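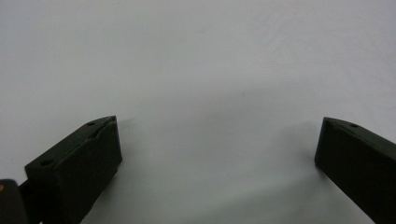 Betside publishes results of hand-held gripper comparison

3rd October

Betside, the independent test workshop for robot handling equipment, has published the results of its comparison of two hand-held grippers, the Cillico and the Naidoo. The report covers finger shape, grip at the edges of thin-walled parts, cable handling, operator fatigue and the quality of the recordings each tool produces.

Hand-held grippers let a person carry out a task with the same kind of fingers a robot arm would use. The recorded movements are then used to program or train the arm. Demand for the tools has grown among small manufacturers and packing firms, many of which don't have the floor space or the budget to tie up a working arm for weeks of trials.

The comparison began in March and was paid for by Brokura, which supplies automation equipment to food packers and parts warehouses. Brokura chose the tasks. Betside wrote the test method and carried out the trials, and Brokura did not see any results until the report was finished.

Each gripper was used by 20 operators, none of whom had handled either model before. Between them they completed 1230 trials. Of these, 122 were set aside because of recording faults, mostly dropped data from the cable connection, and are listed separately in an appendix so that readers can judge them for themselves.

"We wanted people who would pick the thing up cold," said In-ho So, who led the trials for Betside. "If you only test with your own staff, you end up measuring how used to it they are. The first few attempts tell you a lot about where the fingers want to go and where people think they are going."

The trials were split into single-handed and two-handed work. The single-handed tasks were picking up small flat parts, turning them over and placing them on a marked position. The two-handed tasks involved approaching an open container from both sides, lifting it, moving it and setting it down without tipping it.

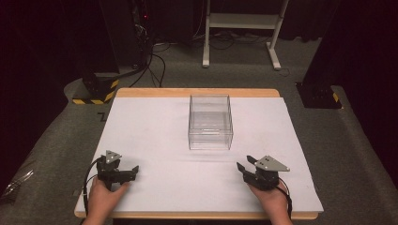 Two-handed work showed the biggest differences between the models. With the Cillico, operators tended to bring both hands in at the same height and closed on the container walls at nearly the same moment. With the Naidoo, one hand often arrived first and nudged the container sideways, and the second hand had to correct for it. Betside puts this down to the Naidoo's heavier body, which operators said made the wrist tire sooner.

The Naidoo did better on small flat parts. Its fingers meet squarely at the tip and held thin pieces with less slipping. The Cillico's fingers close a little further back, and operators had to angle the tool to get under a part lying flat on the work surface. Several said they got used to it, but their times remained slower to the end of the session.

Clear plastic was a problem for both. Operators could judge the position of a transparent wall well enough by eye, but the recordings were harder to use afterwards, as the edges of the plastic did not stand out from a pale background. The report recommends that anyone planning to work with clear containers run a short trial on a darker surface before settling on a set-up.

Cables were the most common complaint. Operators reported the cable pulling on the hand when they reached across the body, and a few changed their grip to avoid it. Betside tried routing the cable along the forearm with a soft strap. This helped with both models and has been added to the workshop's standard method.

Printed fingers were also looked at. Both makers supply files so that customers can print replacements, and Betside printed 20 sets for the trials using the makers' recommended settings. Wear was light and showed up mainly on the inner faces. The report advises checking the mounting screws at the start of each session, and again after any drop.

Brokura said it would use the results in deciding which tool to offer its customers and had not ruled out stocking both. "A firm moving tubs all day and a firm sorting washers don't need the same gripper," a company spokesperson said. "We'd sooner tell them that before they've spent the money."

The report does not name an overall winner. It sets out the results by task, with operator comments grouped under each one, and includes the full test method so that other workshops can repeat the trials. Neither maker contributed to the cost of the work. Both were sent the draft for factual checking, and their replies are printed in full.

A second round is planned, using the same tasks with the grippers mounted on an arm. Betside will look at how well movements recorded by hand carry over, and whether the lead taken by the Cillico in two-handed work holds up once the weight of the tool is no longer carried by a person.

Copies of the report are free on request from Betside. Firms that would like to put forward a task for the second round can write to In-ho So at the workshop, with a short outline of the job and the size and weight of the parts involved.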